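Trisemau holiday flats, Plivondale: worth the money?

The listing says "steps from the harbour" and "full of 1910 charm". The 1910 part I'll believe, going by the stairs.

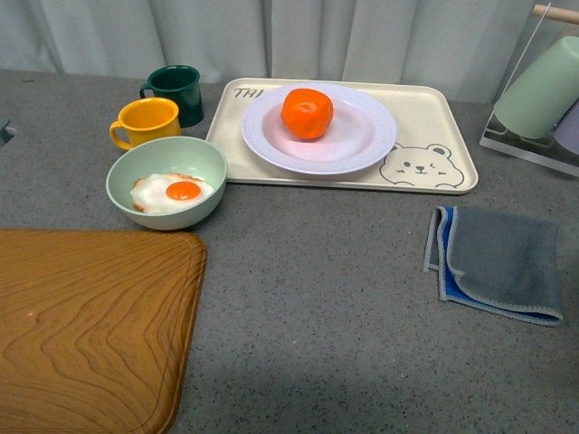
We paid 500 for a long weekend in November, plus a cleaning fee that only showed up on the last page. Check-in is by key box, and the code came 30 minutes late.
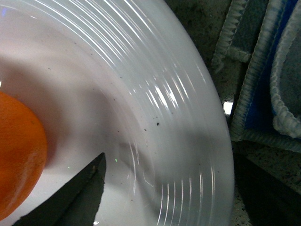

The harbour is a fair walk, uphill coming back. Heating was fine — once I'd found the switch.

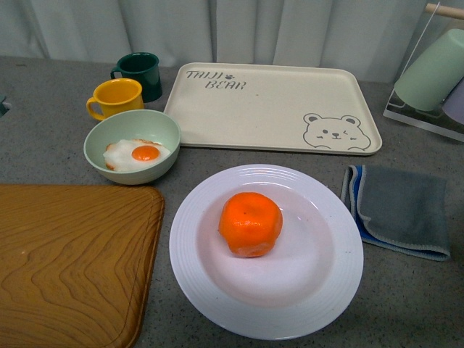 Kartini Ong wrote under my first post that her stay was much quieter, and that the back bedrooms are the ones to ask for. Maybe so, but the booking form doesn't let you pick.
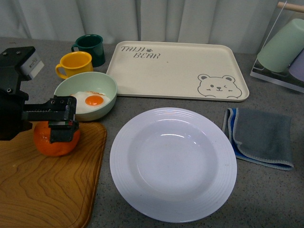

Would I book again? Not at that price. The kitchen is decent, I'll give them that, with a speckled worktop and a handsome wooden chopping board. Two stars from me.

Tamsin Tapsell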